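The Long Way Around to a Loaf of Bread

My grandmother kept her sourdough starter in a crock on top of the icebox in Ganville, and she talked to it the way other people talk to a parakeet. I was well past forty before I kept one of my own, and I'll confess that I talk to mine too (mostly apologies, for the weekends I forget to feed it). So when I heard that a whole street in my grandmother's old town had taken up home baking again, more or less all at once, I packed an overnight bag and drove up in January, with the heater going full blast and a jar of starter belted into the passenger seat.

Beaudoin Street runs downhill from the library to the river, and on a cold morning you can smell which houses have the oven on. The revival began when the bakery at the corner closed and left everybody with the choice of supermarket bread or no bread at all. Garnet Morin, who had never baked so much as a muffin, borrowed a book, ruined four loaves in a row and gave the fifth to the neighbors across the road. They asked for the recipe, and then their sister-in-law asked for it, and that was pretty well that.

I spent two days going from kitchen to kitchen, and I was fed in every one of them. There were dark ryes you could have propped a door open with, and soft white rolls for the children, and one glorious braided thing with cardamom that I ate far too much of while pretending to take notes. People bake at all hours there. Some mix the dough after supper and let it sit overnight on the coldest windowsill, and others wouldn't dream of starting before they've had their coffee.

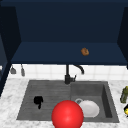
Kalliopi Krasniqi told me that the trouble with most beginners is flour, or too much of it anyway. They get frightened when the dough sticks to their hands, she said, and they keep shaking in more until it's stiff as a boot. "Wet your fingers and leave it be. It'll come together while you're doing the dishes."

I have since tried this, and I'm here to report that my dishes have never been cleaner and my bread has come up a good inch taller. Her basic loaf takes 500 grams of flour, a spoonful of starter and a good deal of patience, with two folds in the first hour and then a long rest under a damp towel.

On my last evening I left half my jar with Garnet and carried home half of his. The two starters live side by side in my refrigerator now, and I feed them both on Sundays, when I remember. My grandmother's is still the livelier of the pair, though his makes the better toast.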